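Workshop notebook, 2 Dec 2018
Ravn sessions, tape transfers and first listen

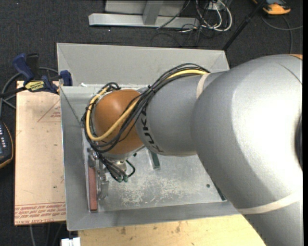
Reels

Started on the Stuten box after lunch. Kaj had labelled every reel in pencil, then stored them somewhere damp enough to remove pencil. Went by ear instead. Reel 3 is the covers: four old dance-hall ballads and a waltz, Leif singing as if she'd been told the neighbours were asleep. Reel 4 is the same songs, louder. I prefer 3. Ea prefers 4. We have agreed to put this in the notebook so that it can be looked up during later arguments.

Level on 3 is low and there's a hum on the left channel. Moved the earth lead and the hum moved to the right channel. Put the lead back. Elango thinks the cable run is 115 cm too long and passes too close to the transformer. Elango has thought this since October.

The waltz

Two takes. On the first, Eyvindur's accordion comes in a bar early and stays there, with great confidence, to the end. The second is correct and rather dull. Leif wants the first on the record. Eyvindur wants the first destroyed. Made a safety copy of both and told each of them what they wanted to hear.

If we do use take one, the fade has to begin before the last chorus, where somebody (Kaj) drops what sounds like a tray.

Running order

Pemgate have asked for ten songs. We have nine, plus the one Leif calls finished and everyone else calls the intro. Current thinking:

Side A opens with the slow one, against all advice
Waltz third
Nothing in a minor key after the waltz, or side B has nowhere to go
Ekonside live version last, if the audience can be turned down

On that live version: the last album sold 422 copies, and more than 115 of those went at the Ekonside show, so there's a sentimental case. The musical case is weaker. The bass is mostly floor.

Odds and ends

Notch at 802 Hz takes the honk off the piano. It also takes off most of the piano. Halved it, better.

Ea's sleeve notes run to 2070 words. The sleeve does not. She has offered to lose the paragraph about the microphones, which was the only one I liked.

To do: bake reel 6 before anybody plays it again, order splicing tape, ask Kaj about the tray. Leif back for the harmony on song two, and she says she'll have the second verse written by then.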